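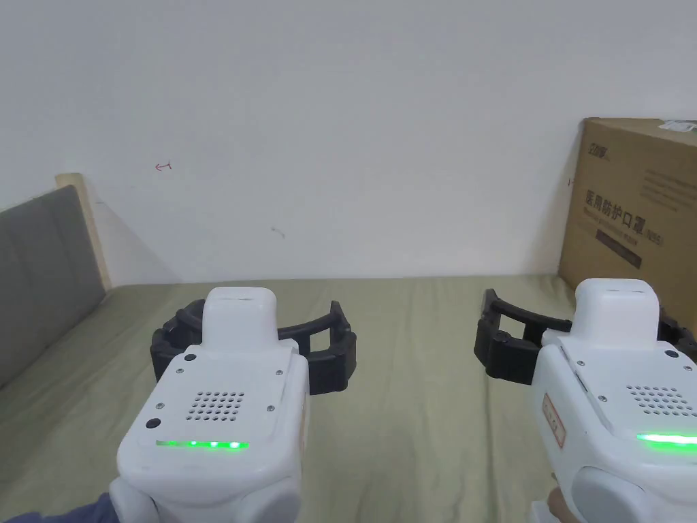
About Zestow

Zestow is a linen and bedding rental company in Andcombe. We supply sheets, duvet covers, pillowcases and towels to guesthouses, small hotels and holiday cottages, and we wash and press everything ourselves.

The company started as the laundry department of the old Trimis hotel. When the hotel closed, the laundry kept its machines and its outside customers, and has run under its own name ever since. We still work from the same building on the Ramanauskas yard, with a second pressing room added at the back.

We serve 336 properties. The smallest has one bedroom and the largest has 160. Small customers pay the same price per item as large ones, and there is no minimum contract. If you only open for the summer, you can stop in October and start again in April without a new deposit.

How it works

You choose your sizes and colors and we set aside stock for you. We deliver clean linen and pick up the used bags on the same visit. Please have bags at the door by 9 in the morning. Changes to an order can be made by phone or email up to noon the day before.

Our standard range is white cotton. We also keep colored sheets in single and double sizes. King size comes in white only.

Stains and repairs

Normal wear is included in the rental. Small tears are mended in our sewing room. Sheets that can't be mended are cut down for cleaning cloths, which we sell by the bag from the front office.

Our staff

Zestow employs 30 people in washing, pressing, sewing, delivery and the office. New staff are trained on site and no experience is needed. Open jobs are listed on the Work With Us page.

The front office is open until 4 p.m. and visitors can park in the yard.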